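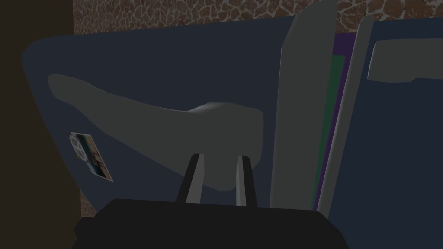 About us and our open Saturday

Hello, and thanks for looking us up! I'm Aishwarya Raju and I run the teaching side of Pullora, a small robotics school at the Tamside end of the canal. My brother Prakash looks after the computers and most of the furniture. We teach evening and weekend classes for anyone over fourteen, and you don't need to have written a line of code before you come through the door. Plenty of our students hadn't. One of them was mainly interested in the biscuits and now he writes our grasping exercises.

Most of what we do happens in simulation. We've got a virtual kitchen with an arm in it, and students spend their first term teaching that arm to get about without bashing into things. It's cheaper than breaking a real one (we have 2 real ones, called Nusia and Joseph, and Joseph has already been to the menders). When somebody's program behaves itself in the virtual kitchen, they get to book time on Nusia and find out what they'd forgotten about friction.

How the open day works

Once a year, in August, we open up for the whole of a Saturday and let people have a go. Last time we had 200 visitors, which in our building is a lot of coats and pushchairs even in summer. The kettle went off at ten in the morning and I don't think it stopped until we locked up.

The main demonstration was the fridge job. Manikandan Poduval, our lead tutor, put the gripper's view up on the big wall so everyone could see what the arm sees, and then handed the controls to whoever was nearest. The task is to get the fingers to the edge of the door without knocking the door itself, and it's a lot harder than it sounds! You're looking out over the top of the gripper the whole time and you've got to judge distance from that. A girl of nine did it better than I can. Her dad wanted another turn, and then another, and we had to bring in a sand timer.

Karthikeyan Pillai ran the side table, where people could change one number in a program and watch what the arm did differently. That was meant to be the quiet corner. It had the longest queue of the afternoon.

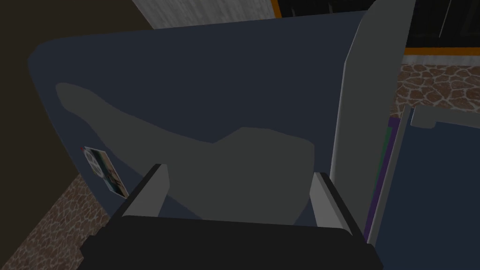
What we teach, and why we like shadows

I get asked a lot why we bother with lighting in the simulator when the arm would move just the same without it, and the open day was no exception. My answer is that we're teaching people to look as well as to program. A beginner will write something that hunts for a grey blob and feel very pleased with it, and then the arm's own shadow falls right across the blue door and the program goes chasing after that. Manikandan loves this moment. He stands at the back with his tea and waits. By the end of the first term our students can talk you through which bits of a view belong to the fridge and which bits are only light, and they'll happily argue over it for an hour. The little tilted magnet near the edge of the door is handy too, as a landmark that stays put on the door while the arm moves about.

The beginners' course has 60 places a year, split between weekday evenings and Saturday mornings. After that there's an improvers' group, and a build club that meets whenever Prakash can clear the benches. I keep a tally of practice attempts in the simulator because I'm like that, and the last group logged 1,112 between them before anybody went near Nusia. I was quite proud of that number and made a cake.

Who you'll meet

Me, on the door or in the beginners' room. Prakash, under a desk. Manikandan and Karthikeyan take the improvers' group between them. Mohandas Kaimal joined us last year to look after schools bookings, and he's the person to email if you'd like to bring a class round for a morning. He will ask about packed lunches, so have an answer ready.

Coming to see us

If you fancy the next open day, just turn up any time after ten. Entry is free and there's nothing to book. For courses, ring or drop in during term time and we'll show you round, and if the virtual kitchen is free you can have a go at the fridge yourself. Bikes go round the side, please, as the front railings belong to next door and they do mind.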